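Steamed bun breakfast returns to Tretitdale for July

Good news for anyone who has been missing a warm bite on the way to work – the Stollden Street breakfast is coming back to Tretitdale this July, and by all reports it will be bigger and friendlier than last year's. Doors open at 7 a.m. at the old Montoya hall, and there is plenty of parking behind the feed store if you don't mind a short walk.

Jeanine Declercq, who has run the kitchen for 12 summers now, told us she served 994 breakfasts last July and would dearly love to pass the thousand mark this time around. She learned to make buns from a neighbor when her children were small, and she still lets the dough rise overnight in her own pantry.
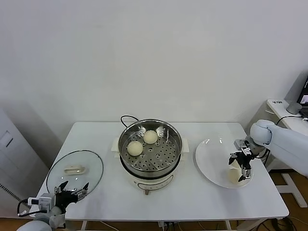
What's on the menu

Plain buns, red bean buns and a savory one with cabbage and mushroom, plus tea, coffee and a very good rice porridge. A plate with two buns and a hot drink will cost $5, the same as last year, and children under six eat free. Money left over goes toward the new roof at the Reltitell library, which has been making do with buckets in the reading room since the spring storms (the picture books have been moved, so don't worry about those).

If you would like to try steaming a few at home before then, Declercq suggests keeping the water at a gentle simmer and leaving the buns plenty of room to puff up. 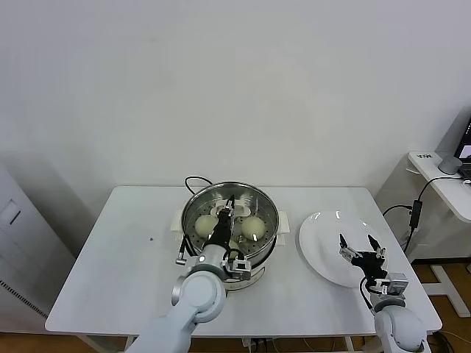 Marjorie wrote in to ask whether the cabbage buns will be held back for the late crowd, as they were gone by eight last summer.

Comments

Dale P.
So glad the price stayed put. See you all there!

tretitdale_mom
Is there a high chair at the hall, or should we bring our own?

Last updated: 4:12 p.m.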